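Sorting Small Electronic Parts
Reading level: ages 9 to 12

An electric toy, a door lock and a washing machine all contain small electronic parts. When parts from different devices are mixed together, they have to be sorted before they can be used again. Sorting means putting parts of the same kind in the same container.

Words to know

Circuit board: a flat sheet that holds parts and connects them with thin metal paths. Many boards are green. Some are red, blue or black.

Capacitor: a part that stores electric charge for a short time. Some capacitors look like small metal cans.

Solenoid: a coil of wire around a metal rod, called a plunger. Current in the coil makes a magnetic field, and the field moves the plunger. In many solenoids a spring moves it back when the current stops. A wire 300 centimeters long can be wound into a coil shorter than your thumb.

Wire harness: a group of wires held together, with connectors at the ends.

How sorting is set up

Mixed parts go in a shallow tray. The parts are spread out so that their wires do not tangle. Bins stand next to the tray, and each kind of part gets its own bin. Valentin Chevalier, who wrote the sorting guide used at the Wititz workshop, recommends a light-colored table. A dropped screw is easier to find on it.

Yellow bins and a steel tray: 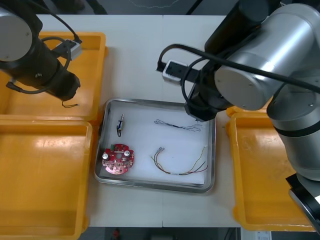
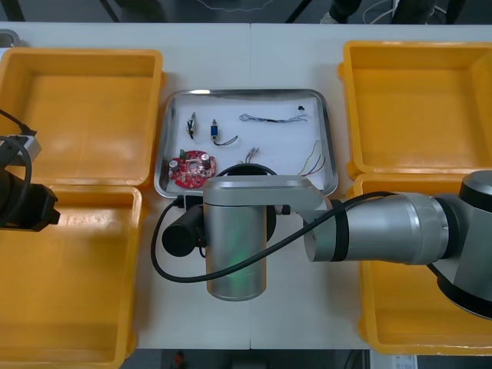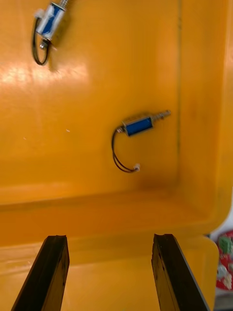
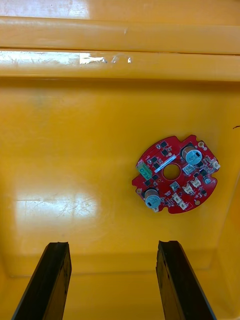

A part is identified by its shape first and by its printed label second. Labels can be very small. A magnifier that makes things look 3 times larger is enough for most of them.

Parts with wires are lifted by the body. Pulling on a wire can break the joint where it meets the part. Boards are held by the edge.

Try it

Ask an adult for 20 small objects from a hardware drawer. Choose three rules for sorting them, such as metal, plastic and wire. Write down any object that fits two rules and decide which bin it belongs in. Do not open anything that plugs into a wall outlet.

Text: Jovita Ibarra. Checked by Onni Tuominen.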